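Blackburn Books Reading Circle: Frequently Asked Questions

What do you read?
Science fiction and fantasy novels, mostly in paperback. We try to include one older title a season. Last time it was a space opera from 1971.

Who picks the books?
Members suggest titles and Ute Lammers draws up a short list in June. Everyone gets 2 votes.

Is there a page limit?
We stay near 300 pages for regular months. Anything much longer gets two meetings.

Do I have to finish the book?
No, but expect spoilers. Endings are discussed after the break.

Can I join online?
Yes. Write to Volker Grube for the link. The call opens at 7 p.m.

Do members get a discount?
Circle titles are 4 dollars off at the front counter. E-books are not included.

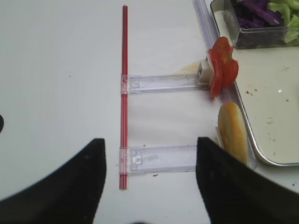

Can I bring a guest?
Yes, one per meeting. Guests can't vote on titles.

Recent posts
Review: The Salt Moons of Dramov
Kerstin Stöcker on rereading a trilogy
Notes from our Flosen evening
Short fiction picks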